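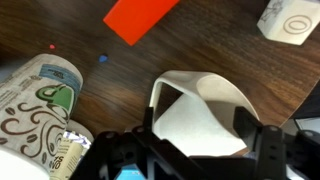
What should a small company buy first when it has money for one robot arm? It should buy the table, the lights, the spare fingers and the hours of a person, and after that the cheapest arm which can do the job.

I know this answer sounds strange to people who sign the orders. I prepare equipment budgets at Carkico, a packing company in Clurndale, and for two years I made the plan in the opposite order. I started with the arm, because the arm has a price list and a nice brochure. Everything else went into one line at the end of the sheet, called "accessories". I am now of the opinion that this line should be forbidden.

Let me give our own case. In the first plan the accessories line was 2,530 dollars. It had to pay for the mounting plate, a wrist camera, cables and a small reserve. There was nothing in it for replacement fingers, nothing for objects to practice with, and no hours for the operator who resets the work after each attempt. We used 226 hours of that operator before the arm did any task we could show to a customer. These hours were real money, but they were taken from the packing line, so they did not appear in my sheet. The arm looked cheap and the packing line looked slow.

The person who sells you the arm will not correct this mistake. I do not say it with anger – he is paid to sell arms, and his offer was correct in every line. It is the buyer who must ask what happens on an ordinary table, with cups and wrappers and small things lying between the big things. A demonstration on a clean white surface with one cube tells you that the arm can pick up a cube. If your work is untidy, you should ask for an untidy demonstration, and you should bring the objects yourself in a box.

Some of my colleagues say we should simply clean the table and keep the budget small. For certain jobs I agree with them. If the parts come always in the same tray, a simple gripper and a fixed program are enough, and a camera on the wrist is a luxury. But then please write in the plan that the tray is part of the machine, and put in the cost of filling it. Somebody fills it every morning.

My proposal for this year is called Cakach in our papers, and it is modest. For each 100 dollars we spend on the arm itself, we keep the same amount for everything that surrounds it, with the operator's time written in its own line. We order 2 sets of gripper fingers with the first delivery. We rent the arm for the first period if the seller permits it, and we decide about the purchase only when we have our own numbers.

The objection I hear most is that such a plan is harder to get approved. This is true. The total is higher on the first page, and a director who compares it with another department's plan will ask why. I prefer to answer this question in January, with the sheet in front of me, than to ask for extra money in the summer when the arm is already bolted down.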